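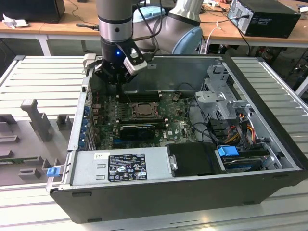

Home Manuals Liaison posts Downloads Contact

4. Setting up the incident log at a border post

Read section 3 first if you haven't got your post code. Without it you'll get as far as step 5 and stop.

The Makurier log is where a post writes down anything that crosses the line, or is said to have crossed it. Patrols, boats, aircraft, drones, shots heard, people picked up on the wrong side. The other side's post keeps its own log on its own machine. The two are compared once a day and the differences go up to the joint desk. So the times matter. Get the clock right before anything else.

Before you start

You need: the post code, the duty officer's key card, the current map sheet list, and the phone number of the post opposite. Have the last paper log to hand too.

Setting the clock

1. Turn on the post computer and sign in as "duty". Not as yourself.
2. Open Makurier – Settings – Time.
3. Choose Joint time. Do not choose Local time, even if both sides happen to be on the same hour now. They won't be in August.
4. Ring the post opposite and read the clock out. If you differ by more than a minute, neither post changes anything. Ring the joint desk.

Note: some posts have a wall clock on local time. Leave it, but put a label on it.

Connecting to the joint desk

5. Settings – Connection. Type in the post code, capitals only.
6. Port is 2063. Older copies of this guide say 1028, that was the test line and it's been closed.
7. Press Connect. Wait for the green bar. Can take a few minutes on a satellite link.
8. Send a blank daily return. The desk answers with a receipt number. Write it inside the front cover of the paper log.

No green bar? Check the cable, check the post code, try once more. After that stop and ring. Three failed goes locks the post out until the morning.

CAUTION: never connect while an incident is open. Half an entry can go across and the other side will see it as a finished one. This is how the Skosimeck crossing ended up with a formal protest over a fishing boat.
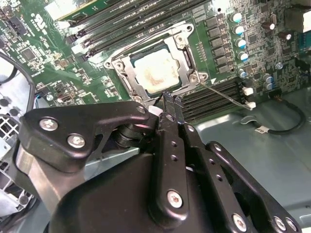 Fig. 2. Processor in its socket, old thermal paste on top.

Loading the map sheets

9. Maps – Load – Agreed sheets only. There are 93 in the full set. You only want your own sector and the ones either side.
10. Check the edition letter against the list. Both posts must be on the same edition.
11. Where the line is disputed the sheet shows a hatched strip. Leave the strip switched on. Do not draw your own line on it, do not "tidy" it.

Note: river sheets show the line as agreed, not where the water is this year. If the channel has moved, log the position and say "river" in the remarks. The desk will sort out which bank it was.

Making a test entry

12. New entry – Type – TEST. It has to say TEST or it counts.
13. Time seen. Then time reported. Two different boxes, people put the same thing in both.
14. Position, from the sheet. Six figures.
15. Who saw it. Rank and post only, no names.
16. What was seen. Plain words. "Four men on foot, heading east, carrying packs" is fine. "Incursion" is not, and nor is "violation". Those are for the ministries to use or not use.
17. Source. Pick Seen, Heard or Told. If a villager or a newspaper says it happened, that's Told, however sure they are.
18. Save, then Close entry. Saving doesnt close it.
19. Ring the post opposite and ask if they see your TEST. They should have the number and the time only. If they can read your remarks, ring the desk at once.

When the other side says no

Expect this. One post logs a patrol over the line, the other says all its people stayed at home. Both entries stand. You don't delete yours, you don't ask them to delete theirs.

20. Open the entry – Mark as Disputed.
21. Add the time of thier denial and how it came (phone, radio, note, press).
22. Leave the rest alone. Corrections go in as a new line underneath.

CAUTION: nothing in the log goes to the press, including "no comment". Calls from reporters go to the information office. Write down who rang and when – nothing else.

Shift change

23. Outgoing officer closes or hands over every open entry, one at a time.
24. Incoming officer takes the card and signs in again. Don't share a session.
25. Both initial the paper log.

Backups run at night by themselves. If the Zamik box shows red in the morning, copy the day's entries out by hand and ring it in.

Questions on this section to Halina Zalewska at the joint desk. Spares and key cards from Nowakowski, order through your sector office, not direct.

Section revised October 7, 2018. Throw away older copies.

Next: 5. Daily returns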